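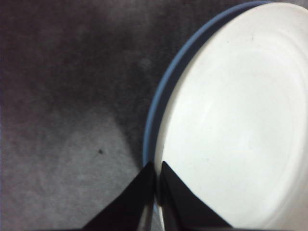
The plate with the blue rim.

Mar 5, 2026

Up before six because the wind had got under the loose bit of felt on the shed and it was slapping. Went out in my coat and put a brick on it. It needs nails and a dry day. Porridge, then down to catch the early bus to Drokeck with the notebooks and a flask.

The record room there opens at 10 and I was let in a few minutes before. I had asked for the parish school log for 1899 and the one after it. Only the first had been brought up. The second is away for rebinding and they couldn't tell me when it would be back, which was a nuisance as that is the one with my great-grandmother in it, or should be. I took the first to the table by the radiator and read it through anyway.

It is mostly weather and coughs. The master wrote in a small upright hand and pressed hard, so that the back of each page is as rough as a grater. Whole weeks are given over to who was kept at home for potato lifting. The river came over the lane twice. The stove smoked and was seen to, then smoked again. In July the children were given a holiday for the Miah fair and only half of them came back the next morning, and he was cross about it for most of a page. I copied that out in full. There is a line in the autumn about a new girl "from the mill side, reads well, no boots". No name. She could be anybody, and I have put a question mark next to it in the notebook and will leave it at that until I see the other volume.

Had my sandwich on the bench by the war memorial. Cold, but the sun was on it. The baker's has changed hands and is painted dark green. The new people do a seeded loaf which I bought, and an iced bun which I also bought and ate straight away.

Nilmini Hettiarachchi was in the record room when I got back, in the far corner with the tithe maps. We hadn't spoken since the autumn talk. She has been trying to work out where the old mill road ran before the embankment was put in, and she thinks it came down behind the chapel and not past the Piltis farm as it says in the booklet. She showed me on the map. There is a thin double line that stops at a hedge, and if you carry it on with a ruler it comes out at the ford. I think she is right. I told her about the girl with no boots, and she said the mill cottages were on her side of the line, so if the road ran where she says then the walk to school was a good deal shorter than I have been supposing. I shall have to redo that paragraph. I had her going the long way round in all weathers.

We agreed to walk it once the ground has dried out. She has better boots than I do.

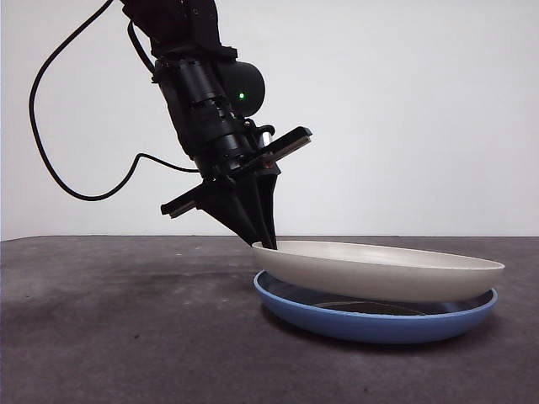

Missed the quarter past and waited 12 minutes for the next one, then we sat at the level crossing for nearly as long again. Home at four. The brick had held.

Letter from Oltano about the electric. They want a reading and say they have been estimating since last summer. I went and read the meter under the stairs with a torch and wrote the figure on the back of the envelope, and then couldn't get through on the telephone, so that is for tomorrow. I also need to ring the surgery about my ears.

Typed up the morning's notes after tea. I am slower at this than I was — an hour and a half for nine pages, and two words I still can't make out. One looks like "scuttle" and the other might be "ringworm". Both would make sense, given the rest of it. I did cut the long paragraph about the walk to school and kept a copy of it in the back of the folder in case Nilmini turns out to be wrong about the hedge.

What bothers me more is the missing volume. Everything I have on her before she married comes from one line in a census and what my mother used to say, and my mother was not reliable on dates. She had her leaving school the year of the big snow, but there seem to have been several big snows. If the log has her name and the day she was admitted then I can settle her age, and if I can settle her age the business with the two baptisms falls into place. If it doesn't, I am back where I was before Christmas.

Soup and the end of the seeded loaf. It is good bread but it won't keep, it was going hard at the cut side by evening. Toast tomorrow.

Wind has dropped. Put the bins out, one black and the garden one. There was a hedgehog by the gate, which seems early. It went under the laurel when it heard the wheels.

Bed at 10. Remember: nails, surgery, meter, and ask at the record room whether the binder would let me look at the book where it is.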